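Let go, start over: the two-armed robots learning from their own bad folds

1 December 2021

Folding is hard. Ask anyone who has tried to get a machine to do it. Rigid parts, fine, robots have been picking those up for decades. Flat floppy stuff is a different business. It slides, it bunches, one corner comes up and the other stays put, and by then the plan the software made half a second ago is no use to anyone.

The group at Gendbridge, in Endville, has been at this for two years. Small setup. White tabletop, two blue arms facing each other, a lot of black cable. The housings are 3D-printed and the black straps round them are holding quite a bit together. A thin gray piece with white lines running across it goes down between the arms and the arms have a go.

What's new is the training. Most teams feed their system good examples. A person steers the arms through a clean fold, over and over, and the software learns to copy. Gendbridge did that too, 899 recorded runs of it. Then they did something a bit odd and went back for the messy parts. Every recording where the operator fumbled a grip, let go, came in again from a better angle. Normally that footage gets trimmed out. They kept it, and labeled the moment of the let-go.

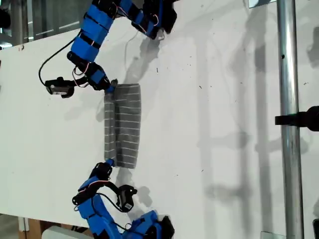
So the software ends up with two things in its head. One part knows how a fold should go. The other part, much smaller, watches for the point where it's gone wrong and asks one question. Carry on, or release? If release wins, both grippers open, the arms back off a little, and the whole thing gets planned again from wherever the material happens to be lying.

Sounds obvious. It wasn't to them. The first version had no release step at all and would drag a bad grip right through to the end, every time, very confidently. I watched recordings of that version. Painful. One arm finishes its half beautifully while the other is pinching nothing and keeps going.

The second version let go too much. Twitchy. It would take hold, doubt itself, drop, take hold, doubt itself. One run went on so long that the team just had lunch. The fix was a short delay on the release call, plus a rule that both arms have to vote. If one arm's sensor says slip and the other says fine, they hold still and look again before doing anything. That pause is tiny but you notice it when you stand there. It looks like hesitating.

Then the alignment problem, which took most of September. Before any fold the piece has to be roughly square to the arms, and people don't put things down square. They had been cheating a bit, a strip of tape to line up against. The tape is gone now. A separate nudging routine comes first, fingertip to a corner, push, check, push. The nudging was trained the same way as the folding, fumbles included.

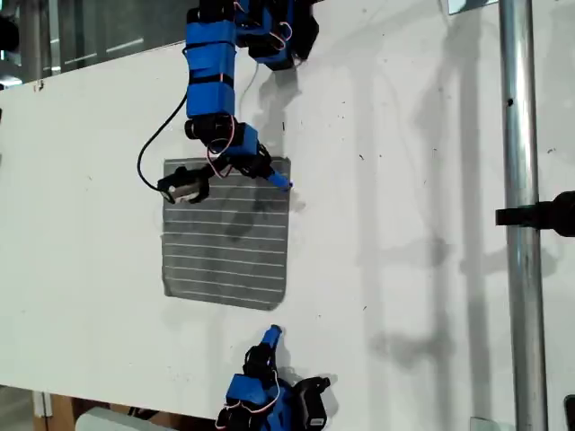 Priya Pruitt
Contributing Writer, Robotics

Results, then. The paper reports a straight comparison on the same table with the same arms, clean-only training against training with the fumbles left in. Complete folds went up by 23 percentage points. Most of the gain comes from runs that started badly. On easy starts there's hardly any difference between the two, and the authors say so in there own results section, which I appreciated.

Speed got worse. All that letting go costs time and a stubborn start can take several goes. For a lab, who cares. For Hashemi, the packing firm that has put some money into the work, it matters a lot and they've told the team as much. A line won't wait for a robot to think it over.

Other gripes. One table, one lighting setup. Shadows from the arms fall right across the working area, and nobody has tested carefully what happens when the shadows move. A group over at Ralamthorpe tried the published code on their own arms and got the release step working, but only after relabeling a good chunk of the data by hand. The labels are the slow bit. Somebody has to sit and mark the moment a grip was given up, and two people will not always mark the same moment. The Gendbridge team is looking at having the operator press a pedal during recording insted. No numbers on that yet.

Next up is thicker material, then a fold with a turn in the middle. The code and the recordings are out now, fumbles and all. The nudging routine follows once it's been cleaned up.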